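The ferry to Drundness had been running late since September, and by spring people had stopped looking at the timetable. Solange Huet sat on the bench at Widov landing with her bag between her feet and her aunt's letter in her coat.

The letter was short. Bernadette wanted the piano out of the house. She had found a buyer, a man named Brunello Melis, and he would pay 1,273 for it if it was gone before the roof work began. Solange had learned on that piano. She had also hated it, and she supposed her aunt knew both things.

"You're the Huet girl," said the woman at the other end of the bench.

"I'm 34," said Solange.

"I taught you two winters. Štefánia Hájek. You never practiced."

Solange looked at her properly then. The hair had gone white and the hands were thinner, but she still sat with her back off the bench, the way she had made all of them sit.

"I practiced some," Solange said.

"You practiced the one piece."
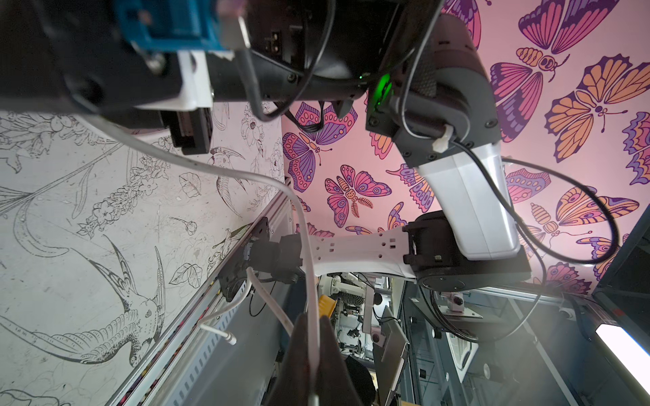
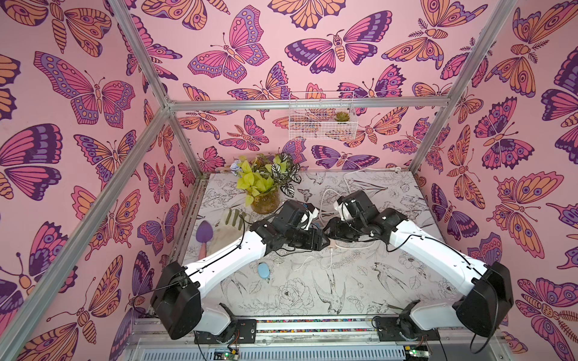

The ferry came in at last and they went aboard together. It was too cold for the deck. They took the table by the heater and Štefánia got a paper bag of rolls out of her purse and put one in front of Solange without asking.

"Bernadette wrote to me, too," she said. "She wants me to tell him it's a good piano."

"Is it?"

"No. The bass was always muddy. It's a Helmy, and they never got the bass right." She broke her roll in half. "But I said I would play it for him. What do you want done with it?"

Solange had not been asked that. She watched the Widov side go gray behind the glass. She had two rooms over a bakery in Sernwood, up a staircase that turned twice, and no one was going to carry a piano up it.

"I don't have anywhere to put it," she said.

"I didn't ask where you'd put it."

A boy went past with a dog, and the dog stopped to smell the bag. Štefánia gave it a crust. The engine changed its note – they were already past the marker – and Solange took her gloves off and laid her hands flat on the table. She went through the left hand first, slowly, the way she had been taught. She got as far as the second page before she lost it.

"Again," said Štefánia. "From the repeat."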